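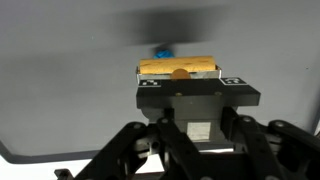 Wrist camera, left arm, with the tan cylinder lying in the tray.

11th March
Logged by Brittany Ross

Fault: left arm at the Dostville bench stops during the lift with "marker lost". The gripper stays shut and the arm holds position until someone clears it by hand. First reported by the night shift.

Checked so far:

Read back the log. The run had reached cycle 3,037 before the first stop. After that it stopped again within 70 cycles, and then on nearly every lift.

Looked at the wrist view. Both tags on the black plate are in view, one at each end. The right one sits at a slight angle. There is a wide, soft shadow across the grey surface behind the cylinder. I can't say from one still whether either of these matters.

Wiped both tags and the lens with a dry cloth. No change.

Restarted the tracking service. Ran clean for 30 cycles, then the same stop.

Swapped the camera cable for the spare from Birmont. No change, so I put the old one back.

Went through the settings. Exposure on this arm was on auto. The right arm is fixed at 484. Nothing in the notes says when it was changed, but the last person to edit that file did so in August.

Reply from Marlene Fortin:
Set the left arm to 484 as well and run it slowly with the guard closed. Please don't raise the time-out to get round the stop. We did that at Bostville and the arm carried on with an old position and hit the end post. If it still drops out, take new tags from the Després box and redo the calibration before anyone uses it.

Update, B. Ross:
Exposure fixed at 484. Slow run started, guard closed. One stop so far, early on, and it recovered without a reset, which it wasn't doing before. I've left the arm tagged out for normal work. New tags are on the bench but not fitted.

Status: open. Waiting on the end of the slow run.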